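The Storage Unit Years

In December I finally did the arithmetic on my storage unit. I had put it off the way you put off weighing yourself after the holidays, and for the same reason. The first month was a promotional 50 dollars, which is what got me through the door. It went up, as these things do, in small polite steps announced by letters that thanked me for being part of the family. By the time I sat down with the bank statements and a pencil, I had paid Pindside Storage 2,125 dollars to look after a couch I don't like.

There were other things in there too. I should be fair to the unit. There was a box marked KITCHEN MISC, which held one waffle iron and eleven years of takeout menus. There was a bread machine. There was a floor lamp whose shade had gone off to live its own life. There was a set of encyclopedias, minus the letter M, that I had been saving for a child who is now in college and has never once asked me about anything beginning with A through L.

The plan, when I rented the place, was that I'd be in the smaller apartment for a few months. I told everyone this. I told the man at the desk, who nodded like a priest. He had a bowl of hard candy and a form where you list the estimated value of your goods. I wrote 500. He asked if I wanted the insurance. I said yes, and went home feeling like a person with assets.

A few months became a lease renewal, and the lease renewal became another one, and somewhere in there the smaller apartment stopped being the smaller apartment and became the apartment. I bought a couch for it. A better couch. This should have been the moment when I drove over to Pindside and had a hard talk with the old one, but I had a cold that week, and then it was spring.

I visited twice a year. I'd roll up the door, stand there with my hands on my hips, move the lamp from the left side to the right side, and roll the door back down. I always came away feeling I had accomplished something. Once I brought a thermos.
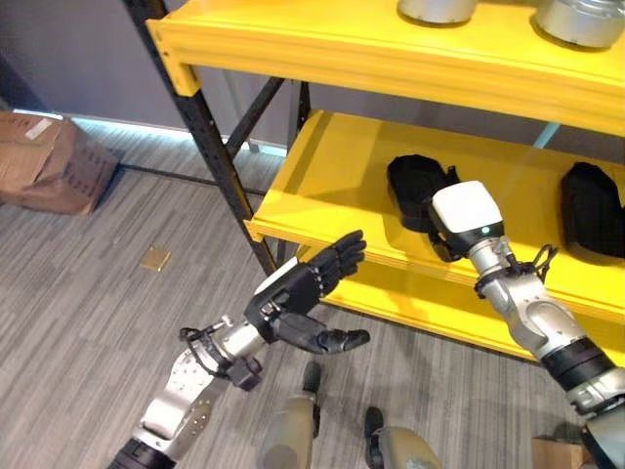 Tülin Güneş says the only way out of a storage unit is to pretend you've had a fire. You sit at your kitchen table, well away from the thing itself, and write down what you would be sorry to have lost. Whatever's on the list comes home. Whatever isn't on the list burned, and you're very sad, and you call the haulers.

I tried it. I sat down at ten at night with a legal pad and a beer and gave it my best. I wrote "photos" and then remembered the photos were in my hall closet. I wrote "Grandma's bowl" and got up and checked, and the bowl was on top of the refrigerator, holding batteries. After twenty minutes my list said "waffle iron (?)".

So I called Taner Saraç, since Taner has a van, and having a van means you hear from people like me. We went over on a cold gray morning and emptied the place in under three hours, including a break to argue about whether the bread machine could be saved. (It could not. The paddle was missing, and so was any desire on my part to make bread.) The encyclopedias went to the recycling center, where the woman in the booth looked at me with real pity. The lamp Taner took, for reasons of his own. The couch was the hard part. Three charities turned it down, one of them over the phone, before I'd finished describing the armrests.

I still have the waffle iron. It's on the counter, and I've used it once, and the waffles were fine -- a little pale. My move-out letter from Pindside came last week. They're sorry to see me go, and they've enclosed a coupon good for the first month on a new unit, slightly larger. I haven't thrown it out yet. It's on the refrigerator, in the bowl with the batteries.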